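Hand-held gripper loses hold of cutlery when lowering, jaw force reads normal
Posted by Josefien Kramer, 25/07/2020

We use a pair of hand-held grippers to record table-setting tasks: fork to tray, plate to tray, and so on. One of the two has started dropping forks on the way down. The jaws close, the fork lifts, and then the handle rotates in the jaws and slides out just before release. Out of 207 recorded placements, 8 ended with a fork dropped. The other unit, with the same firmware, has dropped none.

Jaw force in the log stays flat until the fork goes. The forks have polished wood handles with a metal neck, and we grip close to the top of the handle. 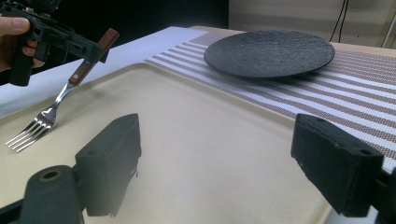

Lowering speed makes no difference that I can find. I have cleaned the jaws with alcohol, swapped the trigger spring and rerun the Gurnance calibration twice. A steel spoon of similar weight has not slipped so far. Is this a pad problem or a sensor problem?

tillancombe_bench
Probably the battery. Ours did odd things when it was low.

Maarten Jansen
Not the battery if the force trace is flat. Check where the force is measured. On the Parurton jaws we have, the reading is taken at the linkage, so it shows what the trigger delivers and says very little about the contact patch. If one pad has backed off its screws by a fraction of a millimeter, the jaws meet at one edge only. Force looks normal, but the handle can pivot on that edge. A fork held near the top hangs at an angle and has plenty of leverage.

Close the jaws on a strip of carbon paper and compare the marks with those from your good unit. We had the same fault in December. The mark was a thin line along one side, and both pad screws on that side were loose. Retighten, repeat the paper test, then recalibrate – in that order, or the offset gets stored with the pad crooked.

If the marks match, replace the pads as a pair. Mertens sells a softer set that holds varnished wood better, though it wears faster. Ours lasted 134 sessions.

Josefien Kramer
Paper mark is a line on one side. 3 screws loose. Will rerun the fork set and report back.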